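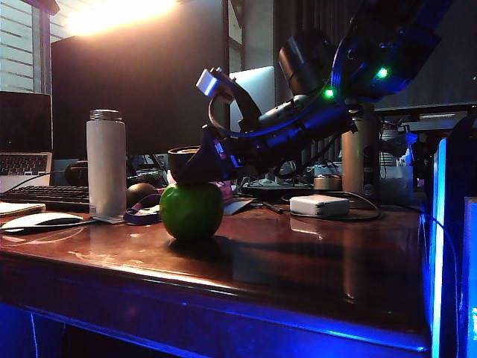 The Norik arm with a dark cup in its gripper, over a green apple.

Tyyne Tikkanen runs desk trials for Ralletti, the Zukville shop that sells the Norik arm as a kit. Heikki Hyvönen writes the setup guide. We spoke to them on 16th January.

"The kit is 6 boxes and a manual of 139 pages," Tikkanen says. "Most buyers read the first 50 and skip calibration. Then they call us."

Her advice is to try it on a desk that is already in use. A bare bench teaches you very little, she says.

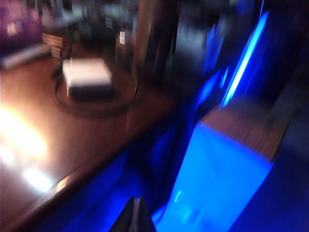 Hyvönen spends most of his time on the wrist camera settings. The default exposure is too long for quick moves, he says, and shiny furniture makes it worse. A polished tabletop throws back a white-yellow glare, and blue strip lighting pulls the color balance the other way. "I'd fix the exposure by hand – page 50 has the steps."

Would they change anything? Tikkanen wants a softer gripper pad. Hyvönen wants better handling of cables, and a firmware update from Borbély is due in February. 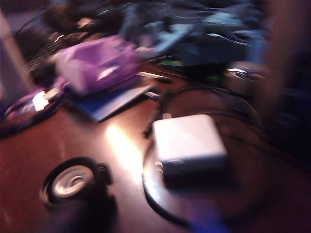
Wrist camera view: a white power adapter and its looped black cable.

"A cable has no fixed shape," he says. "For now I tell people to start with cups."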